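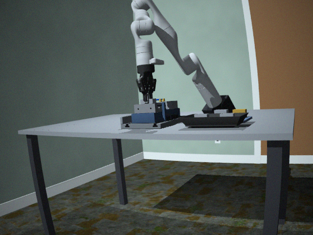

Recogida de demostraciones en simulación para una tarea de colocación de piezas en mordaza

Memoria de proyecto. Asignatura de Robótica y Aprendizaje
Autora: Afroza Biswas
30 de noviembre de 2024

1. Objetivo

El proyecto consistía en reunir un conjunto de demostraciones con el que entrenar una política de imitación. La tarea es corta: el brazo coge una pieza gris pequeña, la lleva hasta la mordaza y la deja entre los dos bloques. El entrenamiento lo hace otro grupo de la asignatura. A mí me correspondía entregar los episodios grabados, limpios y etiquetados, y documentar cómo se habían obtenido.

La meta fijada en abril era de 300 episodios válidos.

2. Entorno

Todo se grabó en el simulador Grirnavano, con una escena preparada por el laboratorio Šimko. La mesa es siempre la misma, con el brazo montado sobre ella, la mordaza en la zona central y una bandeja negra a la derecha con piezas grises. Hay además un bloque amarillo detrás de la bandeja que no interviene en la tarea y se dejó como distractor.

Los colores de las paredes y la textura del suelo se cambian entre sesiones. En las primeras pruebas usamos un fondo liso y la política de ensayo fallaba en cuanto variaba la luz, así que se decidió introducir fondos distintos desde el principio de la recogida definitiva. Algunas combinaciones son poco realistas (suelo moteado, una pared de cada color), pero eso no afecta a la física.

3. Procedimiento

El brazo se teleopera con un mando de seis grados de libertad. Cada episodio empieza con el brazo en reposo y termina cuando el operador abre la pinza y la retira, o a los 30 segundos si no ha acabado. Se guardan las posiciones articulares, la apertura de la pinza, la imagen de la cámara fija y la orden enviada en cada paso.

Participamos 3 operadores. Antes de grabar, cada uno hizo una sesión de práctica cuyos datos se descartaron. Las posiciones iniciales de las piezas las sortea el propio simulador dentro de la bandeja; la mordaza solo gira unos grados respecto a la orientación base.

Se acordaron estas normas:

Bajar en vertical durante el último tramo, con los dedos apuntando hacia abajo.
No corregir la pieza empujándola contra el bloque de la mordaza.
Si la pieza se cae fuera de la bandeja, cerrar el episodio y marcarlo como fallido.
No borrar nunca un episodio desde el puesto de grabación.

La segunda norma se añadió a mitad del trabajo. Uno de los operadores encajaba la pieza a base de pequeños empujones y el resultado final era correcto, pero las trayectorias no se parecían a las de los demás. Hubo que repetir esa parte.

4. Revisión y etiquetado

Cada episodio lo revisaron 2 personas por separado con la herramienta Plavarari, que reproduce la grabación y permite asignar una etiqueta: válido, fallido o dudoso. Los dudosos se discutieron en grupo. Casi todos eran del mismo tipo: la pieza quedaba apoyada sobre el borde de un bloque y no se podía decidir desde la cámara fija si estaba dentro. Para resolverlos recurrimos a la posición que registra el simulador — algo que con un robot real no tendríamos.

Los fallidos se conservan en una carpeta aparte, por si el otro grupo quiere usarlos como ejemplos negativos.

5. Resultado y problemas pendientes

Se alcanzó la meta de episodios válidos. El conjunto está en el servidor de Lotville junto con el archivo de etiquetas y la configuración de cada escena.

Queda sin resolver el contacto entre los dedos y las piezas. Con el paso de simulación que usamos, la pieza vibra a veces al cerrar la pinza, y esa vibración aparece en los datos. Reducir el paso lo arregla, pero la teleoperación se vuelve lenta e incómoda. Tampoco se varió la posición de la cámara, y es lo primero que cambiaría en una segunda recogida.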